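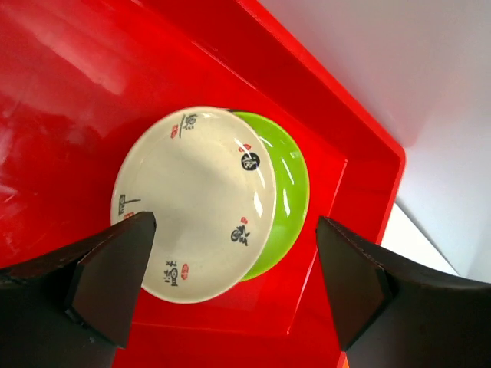 Violeta Zúñiga wrote to me after my last column to say that a washing-up bin is the only sane way to run a kitchen: everything dirty goes in, the worktop stays clear, and you deal with it once a day. Plenty of readers agree with her. I remain unconvinced.

A bin hides plates. It doesn't wash them. I tried it for most of August, with a tub from Okwood that cost more than a tub should, and what I had at the end of each day was a stack I couldn't see the bottom of. The plate you want is always the one underneath. You lift the top one, it slides, and something knocks against something else.

I mind that more with plates I like. A cream plate with black brushwork and little red seals round its border was presumably made to be looked at, and half the pleasure goes when it lives on top of a lime green one in a red plastic bin. People tell me glaze is tougher than I think. Perhaps it is. I have 3 chipped rims at home that say otherwise.

Zúñiga's other point was that a rack takes up room. So it does. But a tub takes up room as well, and you have to empty it before you can use the sink properly. I've gone back to washing each plate after I eat off it, which takes 2 minutes, and the Okwood tub now holds potatoes.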